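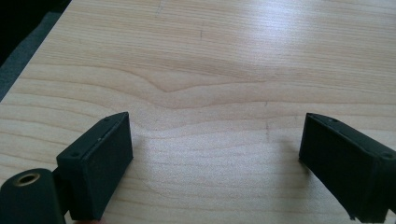 The Slow Return of the Neighborhood Supper Table

By Ramil Talavera

The first thing you notice about supper night in Clarnorbridge is the noise. I heard it from the sidewalk – plates, chairs, one very loud laugh – and I hadn't even found the door yet. By the time I had my coat off, a woman I'd never met had put a bowl of bean soup in my hands and asked if I liked my bread with the crust on.

I do, for the record. The crust was wonderful.

Clarnorbridge has 1,139 people, one grocery store, and no restaurant open past three in the afternoon. What it does have, every other week from fall until the thaw, is a shared meal in the old feed store on Dumlao Street. The price is a dish if you can cook and a couple of dollars if you can't. It started in December three winters ago, when a burst pipe closed several kitchens on the same block and the neighbors pooled whatever was in their freezers. The pipe got fixed. The dinners kept going.

I spent a good part of this winter driving between towns like this one, eating very well and asking a lot of nosy questions. I went in expecting casseroles (and there were casseroles, some of them great), but what got me hooked was how differently each place has worked out the same basic idea.

In Rurkia, an hour north, everybody cooks from one recipe. A card goes up at the post office, and 10 households each make a pot of the same thing. You'd think that would be dull! Instead the whole evening turns into a cheerful argument. The night I went it was chicken and rice, and I tried seven pots before I had to sit down. One was heavy on the ginger. One had a burnt layer at the bottom that the regulars were scraping out with great determination. My favorite came from a retired bus driver who uses twice the onions on the card and cooks them for most of the afternoon. He let me write that down, then told me I'd never have the patience.

Sakel does it another way again. The town is spread thin along the river, and the roads can be bad, so supper travels. One house hosts, the next house up the road hosts the time after that, and the big soup pot goes along with it in the back of somebody's truck. A notebook rides inside the pot. Hosts write what they served and how it went, and I could have read it all night. "Too much pepper, all eaten anyway," says one page. Another just says "Pie for 25. Never again," and then, in the same handwriting a few pages on, "Pie."

I asked people in all three towns what they'd tell someone who wants to try it. Most of them talked about chairs. Borrow more than you need, from more than one place, and put tape with a name on the bottom. Several people warned me off long planning meetings. A cook in Clarnorbridge said her group met twice before their first proper season and spent both evenings on napkins.

The food advice was just as practical. Soup forgives a late crowd. Rice for a big group is easier in the oven than on the stove. Label anything with nuts in it, in big letters, and put the label on the dish as well as the lid, since lids wander. Desserts will always show up without being asked for, so ask for vegetables.

I'd add one thing of my own, which is to go hungry and stay for the dishes. In Rurkia I dried while two brothers washed, and they told me the whole history of the town's bakery, including a feud over rye bread that is apparently still going. I've got a standing invitation to come back and hear the other side of it, and I'm bringing onions.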